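Preparing Children's Clothing for Donation

Guidance for households, issued by the Westden Clothing Exchange
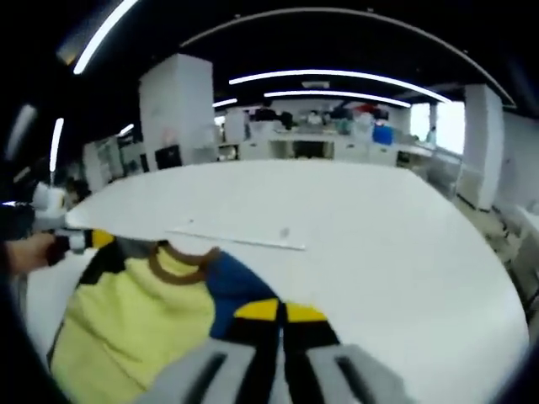
A child's long garment sleeve and cuff should be checked on both sides before packing.

The Exchange accepts clean children's clothing in sizes from birth to 12 years. Donors are asked to follow the steps below before visiting the Fothergill Road counter.

1. Wash and dry

Wash each item according to its care label and dry it fully. Damp clothing cannot be stored and will be returned to the donor. Please do not use scented sprays.

2. Check for wear

Lay the item flat in good light. Look at the collar, cuffs, underarms and hems. Small marks are acceptable on play clothes. Items with holes, broken zips or missing buttons should go in the textile recycling bank beside the main entrance.

3. Remove names

Unpick sewn name tapes and cover any inked names with a plain iron-on patch. School uniform may keep its badge.

4. Sort by size

Sort by the size printed on the label. If the label has been cut out, measure from the shoulder to the hem and write the length on a slip of paper pinned to the front.

5. Pack and label

Fold items and place them in a strong bag, with no more than 21 items to a bag. Tie the bag and attach a completed Form 143, available at the counter or from Wosmont Library. Shoes must be packed separately, in pairs.

Bags may be left during opening hours only. Receipts are given on request and should be kept until the bag has been checked. Donors bringing more than 100 items should book a delivery time in advance.

Page last reviewed: November 12, 2022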